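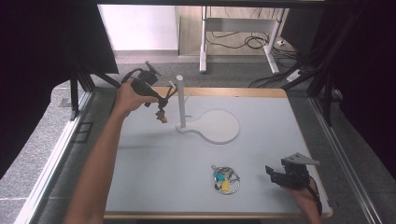 *Keys with a teal tag and a yellow tag, and a white hook stand at the back of the table.*

# Key hooks: worth it or not?

I don't trust most advice about keys. It usually comes down to "have a place for them," and everybody already has one. Mine was the kitchen table, under the mail.

In July I gave in and tried a small hook stand for a month. The tips below are what I'd keep from it, plus a few popular ones I would skip.

## Pick the spot before the stand

Empty your pockets the way you always do and see where the keys land. Put the hook there. A hook across the room from that spot will hold one umbrella strap and some dust.

If you buy a freestanding one, check the base. Tall post, small base, heavy ring: over it goes. Hang your full set on it in the store and give it a nudge. The Keveo stand I tried first failed this in my own hallway, after passing it nicely in the product video. A wide flat base does more good than a felt bottom or a "weighted feel," whatever that means.

## One hook is plenty

Racks with a row of hooks look organized in the store. At home they collect lanyards, a whistle, and the key to a bike you sold. Start with a single hook. If two people in the house fight over it, get a second one then.

## Go through the ring first

Lay the keys out on a bare, light-colored surface and try each one in a lock. Whatever opens nothing goes in an envelope with the month on it. I had 3 like that. I've read that a lighter ring saves your ignition switch, and it may, but I did it to quit digging.

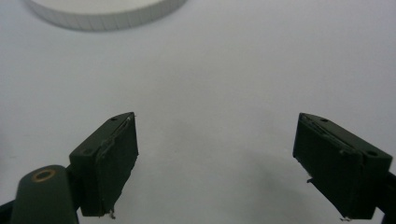

Danica Jurić wrote in to say that sorting keys is a waste of an evening: she keeps every old one on a separate ring in a drawer, and twice it has gotten her into her mother's shed. Color tags did more for her than any hook, as long as there were only two colors. With five she had to keep a list, and then she lost the list.

Fair enough about the tags. I'm less sure about the drawer.

## Tags, with some doubts

Plastic tags are cheap and they work in bad light better than keys with painted heads – the paint on mine chipped off in a pocket. Some rules:

- Use two colors that don't look alike at night.
- Never write your address on one.
- Put the tag next to the key you use most.
- Skip the paper inserts unless you like rewriting them.

I haven't found a reason to buy the big assortments. Neser sells a box of 186 tags, and I can't picture the house that needs it.

## Keep the surface around it clear

A hook on a cluttered table turns into part of the clutter. I wipe the top with a damp cloth when I do the counters and move anything that has drifted in. Special sprays for this are a racket. Water and a drop of dish soap, then a dry towel.

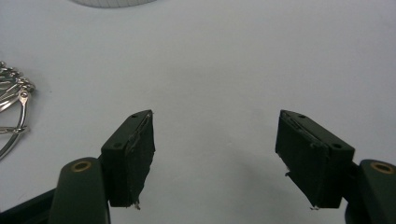 *Light-colored top, close up.*

## What I'd skip

Magnetic strips, if your ring is heavy. Bowls, if you also carry coins. Beeping finders, unless you enjoy changing batteries in something you've already lost.

My keys make it to the hook most nights. The rest of the time they're in yesterday's jacket, and I check there first.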